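Verificação de segurança, oficina partilhada Ranau, piso 1
Ronda de janeiro, início às 9h40
Preenchido por: Tonantzin Maldonado

1. Saídas e corredores
Saída principal desimpedida: sim
Saída das traseiras desimpedida: não
Comentário: duas paletes encostadas à porta. Disseram-me que era "só até à hora de almoço". A mesma frase consta da ronda anterior.

2. Extintores
Quantidade prevista: 12
Quantidade encontrada: 11
Comentário: o que falta estará em recarga na Gallegos. Pedi a guia e não ma mostraram. Até lá, para mim, falta um extintor.

3. Iluminação de emergência
Teste de corte: feito
Comentário: a Sostov garante 71 minutos de autonomia. Gostava de saber quem ficou a cronometrar. No meu teste, a luminária junto à escada apagou-se ao fim de quase 11. Fica como não conforme, diga o certificado o que disser.

4. Bancadas e postos de trabalho
Arrumação: aceitável
Comentário: a arrumação melhora sempre na véspera da visita. Volto sem avisar e logo se vê.
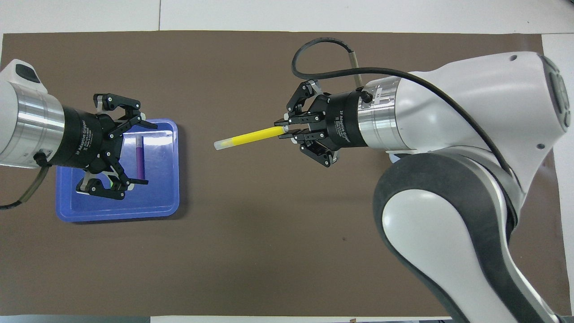 Quanto às tomadas, o quadro tem as etiquetas novas da Griler, muito bonitas, mas duas não correspondem ao circuito que desligam. Experimentei uma a uma. Corrigir antes de qualquer intervenção elétrica.

5. Primeiros socorros
Caixa acessível: sim
Conteúdo dentro do prazo: em parte
Comentário: compressas e soro fora do prazo. A folha de controlo está assinada todos os meses, sempre com a mesma caneta e, parece-me, de uma assentada.

6. Formação
Registos apresentados: sim
Comentário: perguntei a três pessoas onde era o ponto de encontro e ouvi três respostas.

Resultado: aprovação recusada. Pontos 1, 2, 3 e 5 a resolver, com prova documental, e etiquetas do quadro a corrigir.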